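Pitch 8 at Cuverard

The man in the office at Cuverard gave us the key to pitch 8 and a hand-drawn map, and I loved him for the map alone. He had put in every tap! He had put in a fallen oak, a good place for frogs, and a wiggly arrow marked "breeze, mostly".

"You're by the river," he said. "People either ask for it again or they never come back."

My brother Tarık had wanted the big place at Umali, the one with the slides. I'd talked him round over three weeks of phone calls, and all the way up the track I could feel him in the passenger seat, getting ready to be right. The caravan swayed behind us. A hundred metres from the gate we met a goose, and the goose did not move, so we had a lovely long look at the view.

And what a view! The river came round the bend brown and busy, with willows right down to it, and our little square of grass sat in the crook like something saved for us. I got out and ran about. I'm forty-four, and I ran about.

"It slopes," said Tarık Toprak, king of the spirit level.

It did slope. We spent the best part of an hour with the blocks and a folded copy of the Eltus parish newsletter, and at the end of it a pea would still roll from the sink to the door, but slowly, and I thought that was part of the charm.

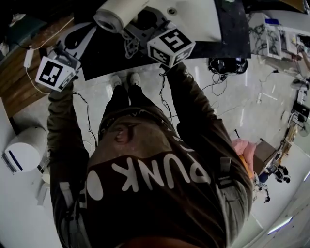
Supper was sausages. The family on the next pitch had a proper stove with a windshield and came over to lend us their long tongs, all six of them at once, smallest in front, and they stayed until the bats came out. The eldest girl was a drummer and wanted to know what music we liked. I told her about the summer I was her age, when I went everywhere in an olive-brown sweatshirt with PUNK across the chest in big white letters and couldn't have named you a single band. She laughed so much she dropped a sausage. Tarık said he remembered that sweatshirt, and that he'd been terribly jealous of it, and in all these years he had never once told me!

We lay awake afterwards with the roof vent open. The river talked and talked.

"Jurnolico tomorrow?" I said. "There's a market. There's a man who does cheese."

"What time does it open?"

"Early."

He was quiet for so long that I thought he'd dropped off.

"We could ask for this one again," he said. "In July. If we brought better blocks."

Outside, the goose walked past, muttering, on its way down to the water.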